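Lists > Care Work and Machines > Archive > Thread

Re: Skunelow bedside arms, what the floor staff should expect
From: Catrin Maddocks
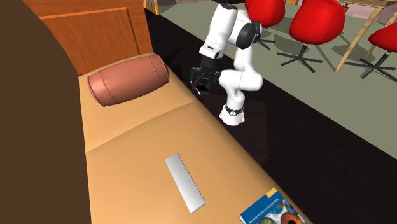

Parisa, I read your note twice and I still don't know who does the work you say will be saved. Room turnover at Kemeys is two people with a cart. We strip the bed, clear whatever got left on it, and put the bolster back at the head end. Skurex wants the arm to do the middle part, and in their simulated room it has one bolster, one book and a flat silver thing to worry about on a bare tan mattress, with the gripper hanging empty beside the bed. I'd love a room like that. Ours come with blankets, hearing aids, half a sandwich and a resident who wants to know where we're taking her magazine.

On January 17, 2020 you wrote:

> Skurex has run 500 clearing tasks in the simulator
> and the arm finished 405 of them without help.
> They expect real rooms to come in close to that.
> Nobody loses hours. Staff would be freed up for
> time with residents, and one attendant could look
> after the arms on a whole corridor.
>
> Parisa Heydari

Take your own numbers. That leaves 95 tasks where somebody had to step in or the thing just didn't get done, and those were rendered beds. Who gets called when it happens on a real one? The attendant, I suppose, who is at the far end of the corridor with another arm that has stopped. Right now if I knock a book on the floor I pick it up.

"Freed up" is the part I'd like in writing. We heard it in July when the Vanel carts came in to move the linen. Genowefa Górecki and I were both told the walking time would go to residents. What we got was nine more rooms each, and the carts still need a person to open the fire doors. Nobody lost hours, true. The hours got fuller.

I'm not against the arm. My back would be glad of something that lifts, and if Skurex built one that turned a mattress I'd learn to run it tomorrow. But picking small things off a bed is the easy bit, and it's also when you notice stuff — pills under the pillow, a letter that hasn't been opened. Annelies Haslinger found out a man had stopped taking his tablets that way. I don't see where that goes on a task list.

Before anyone signs, could we have:

- a trial in a room someone lives in, with the staff who normally do it
- the attendant's job written out, with the pay grade
- a named person to call when an arm stops partway through

Nest Penry has offered to keep a log on our side if there is a trial. I'd want that read alongside whatever Skurex writes up.

Catrin

3 replies | 2 shares

Contact the list owner | Back to top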